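The Back Wall: A Counter Gallery
Posted in Kitchens, February

Every kitchen I have lived in has had a back wall, and every back wall has filled up by the end of the first month. Ours on Rerwood Street had 33 days of bare paint before the first jar moved in. What follows is the current state of affairs, with notes for anyone thinking of renting a place with "generous counter space."

The rule of the house, written by Maricel Macaraeg and taped inside a cabinet door, is that anything used daily may live on the counter. Maricel wrote it in pencil, which was wise, as "daily" has since been stretched to cover a tub of protein powder.

The wood is butcher block, oiled twice a year by whoever loses the argument. It forgives knives and holds a grudge against turmeric. Clean things come up out of the dishwasher on the left, rest on the wood for a while, and join the crowd at the back when somebody runs out of excuses.

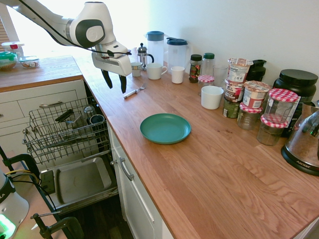 The back wall in full session: French press, blue-lidded pitchers, noodle or oatmeal cups stacked up, gingham lids holding the right flank. One fork and one teal plate still at large.

The gingham lids deserve a word. They make any jar look as if it came from a county fair, including the ones we filled from a bulk bin at Gondden Market for $2 a scoop. Guests are impressed until they open one.

As for the pitchers, we own a pair because the first was lost for most of a summer and we bought its replacement the evening before it came home. Both have stayed. So has the French press, which belongs to the coffee half of the household and is not to be washed with soap, spoken of lightly, or lent to the Sivakumars downstairs again.

Next gallery: the drawer under the oven, if we can get it open.

Filed under: counters, jars, things with lids
86 comments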